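Where Does It All Go? A Study of Putting Things Away in Shared and Family Bedrooms

Nikau McPhee
Project report, Design for the Home module

1. Why tidying

The module handbook asks for a project on "an ordinary domestic activity that would benefit from closer study". My first proposal was sleep, which was returned with the comment that I seemed to have studied it enough. My second was tidying a bedroom, and specifically the business of getting soft toys, clothes and small odds and ends off the floor and into something with sides.

I have a personal interest. I grew up sharing a room with two younger brothers and a population of stuffed animals that nobody had authorised. My mother's system was a single large box. My father's system was to close the door. Both had their supporters.

The question I set out to answer was a modest one: when people put things away in a bedroom, does the kind of container change how long it takes and how long the room stays tidy afterwards? I also wanted to know whether buying more containers helps, as the catalogues suggest.

2. What other people have said

There is a great deal of writing on tidying and most of it wants you to own less. I have left that aside. The households I worked with had been told to own less many times and had carried on owning the same amount, in a spirit of quiet resistance.

The more useful material came from nursery and infant school practice, where open boxes at floor level are usual and lids are treated with suspicion. Several practitioners' guides make the point that a child will put a toy into a box but will rarely open a box in order to do so. I would extend this to adults.

3. Method

Households kept a tidying diary through January. Each time someone cleared the bedroom floor they wrote down when they started, when they stopped, what they put things into and whether anyone had cried. The last column was a suggestion from one of the parents and I kept it in.

Three kinds of storage were compared. The first was the open box, any colour, no lid, kept on the floor. The second was the lidded tub, for which I used the Vakumico stacking range because the department cupboard already had some. The third was the Skollton unit, a frame with pull-out drawers and a little window on each drawer for a label.

Every item put away was entered as one line in a spreadsheet. By the end there were 3,318 lines. I would advise next year's students to agree on what an item is before they begin. One household entered a pair of socks as one item, another as two, and a third entered a bag of building bricks brick by brick until I telephoned and asked them to stop. The brick entries, 963 of them, were removed before I did anything else.

Soft toys were recorded separately from clothes because they behave differently. A jumper can be folded. A plush rabbit can only be persuaded. Toys with ears, legs or other pointed parts also tend to spring back over the edge of a shallow box, and several diaries mention the same toy having to be put away twice in one session.
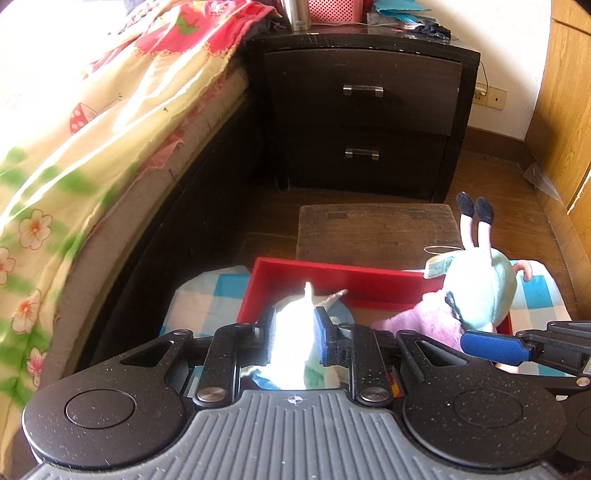

Floors and surfaces made more difference than I had planned for. A box on bare boards gets kicked along the room during the day and is never where anyone left it. A box on a rug or a cloth stays put, and people learn where it is and start throwing things at it from a distance. Throwing was not part of the method. It was, however, popular, and after some thought I allowed it, provided that anything which missed was picked up before the finishing time was written down.

4. Results

Open boxes won on speed, and by enough that I checked the sums again. People using them simply picked a thing up and let go of it over the right spot. With the lidded tubs, the lid came off at the start of the session and was then lost under the things being tidied, so that a fair part of each session went on finding it. Two households solved this by giving up on lids, at which point they owned open boxes.

The Skollton drawers were slowest. They were also the only storage anyone described as "lovely". Parents filled in the label windows with real care, and the children then put whatever they were holding into whichever drawer was open. By the final diary page one drawer marked TEDDIES held a torch, some swimming goggles and most of a jigsaw.

On how long the room stayed tidy, the order changed slightly. Drawers did best, the open box came second and the tubs came last. I think this is easily explained. It is a nuisance to get things out of a drawer, so they stay in. An open box can be emptied in one movement by a toddler, and was.

Sessions held in the morning were shorter than those held before bed. Morning sessions were also described more cheerfully, with the exception of one entry that reads, in full, "No."

As for buying more containers, the households that added extra storage partway through ended up with the same things on the floor and the new containers standing among them. One father wrote that he had spent a Saturday's worth of effort putting together a toy chest and then used it to put the laundry on.

5. Problems with the study

The diaries were filled in by the people doing the tidying, who had every reason to be generous to themselves. I tried to correct for this with the Pace timing app, but it buzzed at every pause of more than a minute and was switched off by almost everybody by the second week.

The spreadsheet was built in Firnance, which is meant for household budgets and insisted on showing the soft toys as money. For some time my largest result was £2,034 of teddy bears. I have since moved everything to an ordinary spreadsheet.

I did not control for the size of the boxes either. My supervisor raised this in our first meeting, and again in our second, and I would like it noted that I was listening both times.

6. Recommendations

Use an open box for soft toys, deep enough that the ears stay inside. Put it on something that stops it sliding. Keep it in a corner, out of the path between the bed and the door. Save the drawers for things that are only wanted now and then, and label them if it gives you pleasure.

If I carried on with the project I would look at height. All the boxes were on the floor, and the grandmother in one household pointed out in her diary, with some force, that she was a good deal further from it than her grandson.

Appendix A holds the diary sheet. Appendix B holds the item list with the bricks taken out. The remaining Vakumico tubs have been returned to the department cupboard, and all but one of the lids.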